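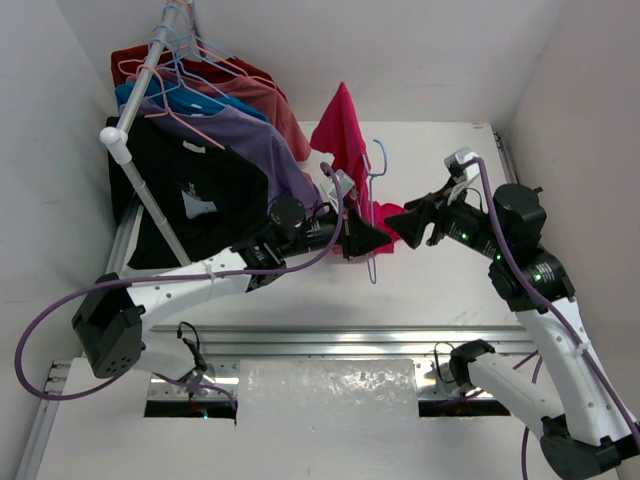 Flillow garment cell: setup and maintenance notes

This README covers the two-arm garment cell at our Sitville workshop. It goes with the hanger recordings and tells you how the cell is put together, what to check before a session and what to do when something goes wrong. The recordings themselves are described in the separate index file.

Last revised June 24, 2020.

Contents of this folder

README.txt: this file
index.csv: one line per recording, with garment and hanger codes
service_log.csv: every repair and adjustment since the cell was built
cal/: zero positions and camera calibration for each month
berko/: config files for the Berko arm controller

Layout

The cell is a small enclosure with white walls and a white floor panel. Two arms stand at the front and face in toward the clothes rack, which is on the left as the fixed camera sees it. An aluminum rail runs across the floor behind the arm bases. Left and right in these notes always mean left and right in the camera view.

Each arm has white links, black joint housings and a black triangular gripper finger. A purple cable runs to the wrist of each one. The fingers meet roughly over the middle of the floor, and that is where most of the handling is done.

Controller

Both arms run from one Berko controller. Power it up before you start the recording computer. If you do it the other way around, the left arm comes up with the wrong ID and the software will refuse to load the config. Shut both down, wait a minute and start again.

The control loop is set to 400 Hz. Don't raise it. We tried in February and got dropped packets on the right arm whenever the wrist moved quickly.

The status lights on the wrist motors should be green before you send any motion command. If one motor stays dark, reseat its connector first. If that doesn't fix it, swap the motor and log the serial number.

Zeroing the arms

1. Take everything off the centre of the floor and push the hangers to the top of the rack.
2. Cut motor power and move both arms to the rest position by hand.
3. Restore power and run zero.py for the left arm, then the right.
4. Bring the two fingertips together slowly until there is a small gap between them. If the tips are at different heights, repeat from step 2.
5. Save the result to cal/ under the current month.

Do this after any motor swap, after any clamp has been loosened, and at least once every 300 recordings.

Cables

Wrist cables cause most of our downtime. Each needs a loop with enough slack for full wrist rotation, and the loop has to stay clear of the hangers. Turn the wrist to both limits by hand and watch the cable the whole way. If it pulls tight or catches on a joint, release it at the bracket and reset the length. Never shorten a loop with tape.

Replace a cable when the jacket goes stiff or cracks near the bracket. Spares are in the drawer marked Vương, along with the bracket screws.

Clothes rack

Shirts go on plastic hangers, bunched toward the top of the pole. The garment being worked on hangs by itself on a wire hanger between the two grippers. Check that the knob on the rack pole is tight. When it works loose the pole drops slowly over a session, and later recordings won't match the calibration.

Keep spare shirts out of the arms' path. Long ones can reach the floor and drag.

Grippers

Wipe the fingers with a dry cloth at the start of the day. Lint builds up quickly with dark cotton. Check the faces for nicks, as a rough edge will snag a knit. We replace both fingers on an arm as a pair.

Known problems

Recordings up to 962 were made with an older left wrist bracket. The gripper sits a few millimetres lower in these, so use the matching file in cal/.

The right arm sags slightly when held fully extended for a long time. Send it back to rest between takes.

Recording 3047 stops early after a controller fault. It has been left in the set and is flagged in index.csv.

Reporting faults

Add a line to service_log.csv with the recording number, the arm and the joint. Note the colour of the status light as well. If you changed a part, put the old one in the returns bin with a tag on it.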